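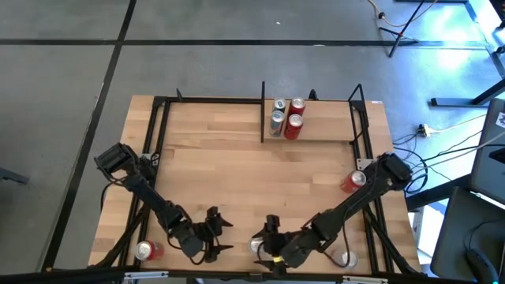 Bench 3, beverage cans, front and rear of tabletop.

Inspector: S. Riihimäki. Sheet 632.

Rear section, upright cans: OK. Two silver, two red, grouped tight.
Front, cans on their sides: open. Red can at left corner, another at right. Stand up or remove.
Wood top: OK. Wipe down at end of shift.
Floor tape: OK.
Can seams and tabs: not checked -- do by hand before restacking.

Recheck at 1414. Copy to C. Esteban.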